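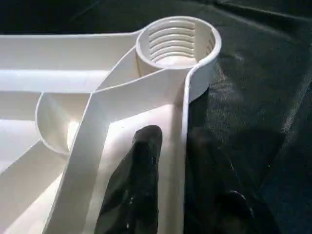
Figure 6. Rim grasp on the molded part, ribbed side up, from the wrist camera.

6. Teaching the rim grasp by hand and by remote

Last updated 8/25/26

This section covers recording demonstrations for the white molded part with the threaded socket. It assumes you have finished Section 5 and the arm is homed. It replaces the old Section 6, which told you that a handful of demonstrations would be enough. They were not enough at Skarkbridge and there is no reason to think they will be enough for you.

Read the whole section once before you touch the arm. The Nollex software lets you start recording at almost any point, including several points where the recording will be worthless.

6.1 What you are teaching

The robot is to take hold of the part by its outer rim wall, one finger inside the molding and one outside, lift it clear of the cloth, and put it down in the tray. That is the whole task. Screwing anything into the socket is a separate task and is not covered by this manual, whatever the Bullow brochure says about "full assembly skills."

The part goes down with the hollow side up. The rim has a narrow upright lip, and between the rim and the long diagonal rib there is a wide smooth floor with space for a finger. Use that space. The pockets on the other side of the diagonal rib look tempting on the monitor, but a grasp there has never transferred well from one operator to the next.

Note: The software will offer to "generalize" the grasp to other parts in the same color. Decline. We tried it, and it grasped confidently in the wrong place.

6.2 Before you start

1. Lay the dark cloth on the table and pull it roughly flat. A few soft folds do no harm. A fold running under the part will tilt it, so lift the part and smooth that one out.

2. Set the part on the cloth, ribbed underside up.

3. Open the wrist camera view and look at the outside of the rim. The black finger is hard to tell from the dark cloth, and you will be relying on this view later. If you can't find the outer finger at all, raise the lamp setting one step and look again.

4. Look at the inside of the rim next. White plastic under bright light washes out easily. You should still be able to see gray shading on the walls of the pockets. If everything is plain white, you have gone too far with the lamp.

5. Create a new session and type your own name in the operator field. Sessions saved under "default" can't be sorted afterward.

6. Set the grip force to 10 percent. The factory value is higher. Leave it lower until you have a reason to change it.

CAUTION: Keep your free hand off the table while the arm is powered. The force limit protects the part. It was not designed to protect you, and the soft-stop message on the screen should not be read as a promise.

6.3 Teaching by hand

Hand guiding is the quickest way to get a first set of recordings. It also teaches the robot a fair amount about your elbow. Expect to throw some of these away.

1. Press and hold the guide button on the wrist. The arm goes slack. Take its weight before you press, not after.

2. Bring the gripper over the part with the fingers open. Approach from above and stop well clear of the plastic.

3. Press Record with your other hand, or have someone else press it. A second person is better. Reaching for the keyboard moves the arm, and that movement ends up in the recording.

4. Turn the wrist so that the two fingers will pass on either side of the rim wall.

5. Lower the gripper. One finger goes down into the recessed floor area between the rim and the diagonal rib. The other goes down outside, toward the cloth.

6. Stop before either fingertip bears on anything. If you feel the inner finger touch the floor of the molding, back off slightly and carry on. Don't delete the take for that alone.

7. Pause. Let the arm settle for 3 seconds with the fingers still open. The training step uses this pause to find the start of the grasp. The manual for the previous version called it optional. It is required.

8. Close the gripper with the thumb switch.

9. Lift straight up. Carry the part to the tray, lower it, open, and back away.

10. Press Stop, then release the guide button. In the other order you record the arm locking up.

Note: Your hand must not appear in the wrist camera view between steps 4 and 9. If it does, the trained model may learn to wait for a hand. Leonie Lenz lost most of a week in November to a robot that would not close its gripper until someone reached toward it, and the status screen reported a healthy model the whole time.

6.4 Teaching by remote control

Remote takes are slower and clumsier, and they are usually more useful. The robot only gets to see what you see, so you can't cheat by feeling for the rim.

1. Seat yourself so that you can't look directly at the part. Turn the chair if you have to. Operators who peek produce smooth recordings that the robot can't repeat from its own camera.

2. Put on the Barbu hand controller and hold still while it zeroes.

3. Set the motion scale to Fine. On Coarse the gripper will overshoot a rim this narrow.

4. Press Record on the controller.

5. Find the threaded socket in the camera view first. It is the easiest feature to pick out, and from there you can work out which way the part is lying. Then follow the rim away from it.

6. Choose a place on the straight run of the rim, away from the socket. The wall of the socket blends into the ribs around it and leaves little room for a fingertip.

7. Lower slowly. Judge the inner finger by the strip of white between it and the rim. Keep that strip narrow and even while the fingers are open.

8. Judge the outer finger by its highlights. Dark on dark, a small bright spot may be all you get. If you lose it, raise the gripper and come down again. Correcting yourself is fine and should stay in the recording.

9. Pause, close, lift, and place, as in 6.3.

10. Press Stop.

CAUTION: There is a delay between the controller and the arm. The specification sheet gives a figure for it that we have not been able to reproduce. Move, wait, look, and then move again, especially on the way down.

6.5 How many takes

Record at least 20 by hand and then switch to remote. The training screen will show a green bar after the first few and invite you to stop. The bar measures how much data has been saved. It has no opinion on whether the data is any good.

For a model you intend to leave running without someone beside it, plan on more than 300 takes in total, most of them remote. Between takes, turn the part and shift it on the cloth. If every recording starts with the part lying the same way, you will have built an expensive method of repeating one motion.

Vary these between takes:

- the direction the long channel points
- how far along the rim you grasp
- the folds in the cloth
- the height you start from

Leave these alone:

- the lamp setting
- the grip force
- the side of the part facing up

Swap operators if you can. Two people will disagree about the right way to come down on the rim, and within reason that helps. If one of them insists on grasping the diagonal rib, keep that person's takes in a separate session.

6.6 Reviewing what you recorded

The automatic scoring gives each take a mark from poor to excellent. Ignore it for now. It rewards short, smooth recordings, so a clean miss scores better than a fumbled success.

1. Open the session and play each take at double speed from the wrist camera.

2. Stop at the moment before the gripper closes. Check that there is one finger on each side of the rim.

3. Keep takes with hesitation, a second approach, or a slow descent, provided the part reached the tray.

4. Discard takes where the part was dragged across the cloth before the lift.

5. Move takes where the part was dropped to the Failures folder. Don't delete them. The folder is used by the slip check in Section 8.

6. Write a line in the notes field for anything odd. "Odd" by itself is not a useful note.

6.7 First run

1. Load the trained model and set the speed to the lowest step.

2. Place the part in a position you did not record. Testing on a recorded position proves very little, although the Nollex demonstration mode does exactly this.

3. Keep a hand on the stop button and press Run.

4. Let the arm come down. If the inner finger is heading for the top of the rim or the top of the diagonal rib, stop it at once.

5. If the arm hovers without coming down, check the lamp before you check anything else. Then check that the pause in step 7 of 6.3 is present in your hand-guided takes.

6. If the gripper closes on the cloth as well as the rim, the outer finger is going too low. Record more remote takes with a shallower descent and train again. Raising the grip force will not cure it.

7. Repeat with the part turned a different way each time.

CAUTION: A good first run means the first run was good. Stay with the machine until it has worked through the full set of test positions in Appendix C, and start the set over after any failure, including one you believe you caused yourself.

Note: The confidence number at the top of the run screen stays high during failed grasps. Support has told us this is expected behavior. Cover it with tape if it distracts you.

When the full set passes, save the model with the session name and your initials, and go on to Section 7, Tray placement.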